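Close-Range Edge Estimation: Notes on the Rilus Module

Friday, October 25, 2024

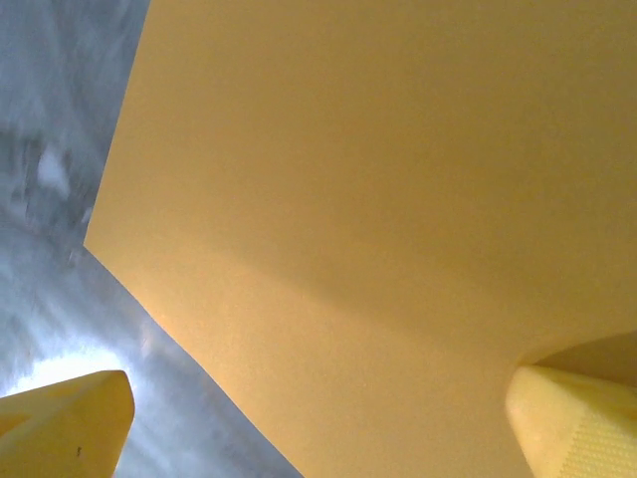 One reader of the April post, writing as Manalo, objected that a wrist view should not be used for planning at all once the gripper is near its target. By that stage, the comment argued, the planner ought to trust the last good overhead estimate and close on it without further correction.

The objection is reasonable and deserves a full reply. In the first release of Rilus, the perception module used on the Skastcombe project, the wrist stream was ignored during the final 50 millimeters of approach. The overhead estimate was held fixed and the controller followed it to the end. This worked well on small, dark parts. On large, plain surfaces it did not, as a small error in rotation became a large error at the corner.

A close view of a flat tan surface offers very little to match. There is no printing and hardly any texture. What remains is the outline: two straight edges and the corner between them. The current release therefore fits lines to the boundary between surface and background and passes the corner to the planner as a constraint, together with a measure of confidence.

Two difficulties are still open. Glare on a pale background can pull the fitted line toward the bright area, and soft shading across the surface can be taken for a second edge. The filter now rejects any candidate line that does not persist for 3 consecutive updates. The yellow fingers are masked before fitting, using the known gripper opening. An earlier mask based on color alone removed parts of warm-toned surfaces as well and has been withdrawn.

The regression set contains 343 recorded approaches. Each is replayed through Ivier, the logging and playback tool, before a change is merged. A full replay takes some 100 minutes on the shared workstation, and a shorter run will be needed if the set continues to grow.

With regard to the comment, the fixed estimate has been kept as a fallback. When line confidence falls below the threshold, the planner returns to the overhead pose and lowers its approach speed. The threshold itself is set by hand at present. Readers who have tuned a similar value from logged data are invited to describe their method in the comments.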